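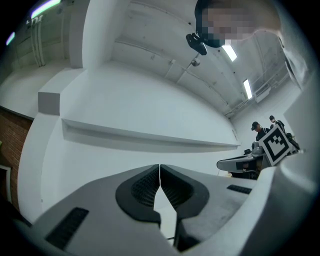
## Talk notes: who pays when a subsidised firm goes under

(20 min slot, leave 4 for questions. Slides 1 and 2 are just title + map, skip fast)

**Opening**

- Thank Krisztina for the invite. Say her surname properly: Magyar, "Modyar".
- Ask the room: hands up who's had a grant or a council loan. Hands up who read the repayment terms.
- Don't do the ferry joke. Died in Stalholm.

**Heat pump plant, the short version**

- Zimier. Heat pumps for terraced houses. Set up in an old bottling works outside Stalholm.
- Regional fund guaranteed the bank loan. Guarantee, no cash up front. People mix these up constantly, spend a minute on it.
- Guarantee = public pays the bank if the firm can't. Costs nothing on day one. Looks free in the budget. Looks free in the press release too.
- 57 jobs at opening. Promise in the application was 100 by the second winter. Never got there.
- Minister came, cut ribbon, put on hard hat. SLIDE with the quote from the leaflet: "a model for every town in the region". Let them read it, don't read it aloud.
- Shut in December. Staff told at 7.30 in the morning, in the canteen.

**What went wrong (keep this quick, most of them know it)**

- Price of imported units dropped while Zimier was still tooling up
- One big customer, Herkari, the housing company. Herkari delayed its order, then halved it
- Household grant scheme paused for a review. Pause was meant to be a few weeks. Was most of a heating season
- Bank called in the loan. Fund paid out

Say clearly: no sign of fraud. Otakar Jelínek's report went through the accounts and found optimistic sales figures and late invoices, that's it. Somebody will ask about the directors' cars. The cars were leased, it's in the annex.

**The political bit**

- Both sides got it wrong in the council debate and I want to be fair to both
- Opposition line: government shouldn't pick winners. Fine, but the same people voted for the Lozano road, and that was a subsidy to one quarry
- Government line: bad luck, world prices. Partly true. But the price drop was in their own adviser's memo before signing. Bienvenido Lagman found it, credit him by name, he's in the second row I think
- The memo got a covering note saying "noted". Nothing else. PAUSE here

Read out from Lagman's piece:

> The warning was on page three. The signature was on page nine. I have yet to meet anyone who admits to reading the pages in between.

**Comparison: Lozano**

- Same fund, same year, much smaller loan. Insulation board made from straw
- Nobody famous visited. No leaflet
- Money released in stages, each one tied to orders signed. Missed the second stage, had to wait, grumbled, got it in spring
- Still trading. Small. Wendelin Strebel runs the floor there and told me the waiting nearly finished them, so dont oversell this as a success story
- Their loan was 1,000 pages of paperwork acording to Strebel. Joke, obviously. Say it's a joke

**What I'd change**

1. Put guarantees in the budget at expected cost. If there's a one in five chance of paying, book a fifth. Will annoy finance people. Good.
2. Stage payments tied to orders. Job promises don't count, anyone can promise jobs.
3. Publish the adviser's memo on the day of the decision. Redact prices if you must.
4. Grant schemes for households need a notice period before a pause. Firms hire against these things!! Installers too. Mention the installers, they get forgotten, two small crews in Stalholm went back to gas boilers.
5. No ministers at openings until the first repayment. (They'll laugh. Mean it though.)

If short on time drop 4, keep 5.

**Objection I'll get from Sýkora**

Vratislav Sýkora will say a fund which never loses money isn't doing its job. Agree with him! Some of these should fail. Question is whether we said so beforehand, and to whom. The staff at Zimier were told it was safe because the region stood behind it. The region stood behind the bank.

Slow down on that last line. Rushed it in rehearsal.

**Close**

- Back to hands up question. Who'd sign one now, knowing the odds?
- Last slide = link to Jelínek report + Lagman's piece. Leave it up during questions.
- Plug the evening session, 6.15, small room upstairs. Krisztina chairing.

**If asked**

- Is the building being reused? Two bids, can't name them.
- Did staff get paid? Wages yes, notice pay late, some still disputing it.
- Am I against green subsidies? No. Voted for half of them. Say that early if the mood's bad.
- Nuclear: not tonight.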